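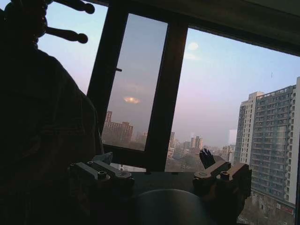

Ticket 1790: wrist view goes dark during hand-guided teaching
Opened by Henrique Neves, 18th December. Product: Trurneo teach kit, two arms. Priority: high, according to the person who opened it.

The wrist stream is fine until the arm gets anywhere near the window, and then the operator is teaching a robot to do chores inside a coal sack. I can make out the balconies on the apartment tower outside and pick out the brick buildings through the open casement. What I can't make out is anything on the sill between the fingers, where the work is supposed to happen. The fingers themselves are gray on the side that catches the light and a rumor everywhere else. Auto exposure is on, gain is on default. Restarted the stream, restarted the arm, restarted my laptop out of spite. No change.

Reply, Natalina Bortolotti (Brollia support)
Thanks for the detail, including the spite. Auto exposure averages the whole picture, so with that much sky in it the camera has decided you are a landscape photographer. Please try:
Settings, Wrist camera, Metering, change Full to Lower third.
Lock gain at 4.
Leave the head camera alone for now.
Then record one short demonstration and send me the session log.

Reply, Henrique Neves
Done. Lower third metering gives me a white sky and fingers I can see. Gaëtan Marty says he misses the view.

Second problem, which may be the real one. With metering changed, the remote side now lags. I move the leader handle and the follower thinks it over. Log says up to 600 ms, worst when both arms are holding the same thing. Teaching by hand, with someone pushing the arm directly, shows no lag at all, which I suppose is what you would hope from pushing something.

Reply, Natalina Bortolotti
The longer exposure is dropping your wrist camera below the rate the sync module expects. The sync module then holds the follower back so everything arrives together. It's very polite and not much use to you. Set Exposure ceiling to the "Indoor, moving" preset and turn off Wait for slowest stream. Do both arms, please. The right arm has its own copy of every setting, and we have received feedback on this.

Reply, Henrique Neves
I had done one arm. We will say no more about it.

Both arms set now. Ran the jacket-on-hanger demo by remote, one gripper at each shoulder, denim jacket held open over the bed. Lag gone as far as my hands can tell. Lionel Chevalier took a turn and announced he could feel the difference, but he says that about coffee filters.
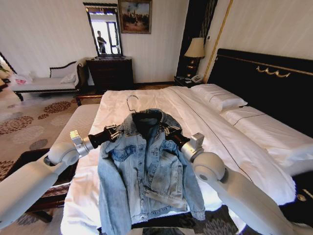

Do the demonstrations recorded before the fix have to be thrown out?

Keep the hand-guided ones, and re-record the remote ones made while Wait for slowest stream was on. In those, the leader and follower timestamps don't line up, and the policy will learn the delay along with the task.

Reply, Henrique Neves
Of our 448 demonstrations, most are hand-guided, so the mood here has improved. The remote folder has been renamed "do not train" and then, after Junaid Satti trained on it, "DO NOT TRAIN". His policy waits politely before closing the gripper. You did warn us.

One leftover: after a power cycle the left arm goes back to Full metering. The right arm remembers.

Reply, Natalina Bortolotti
Known bug, fix planned for the February firmware. Until then, save the settings as a profile and load it at the start of each session. Leaving this open until you've done a cold start with the profile.

Status: waiting on customer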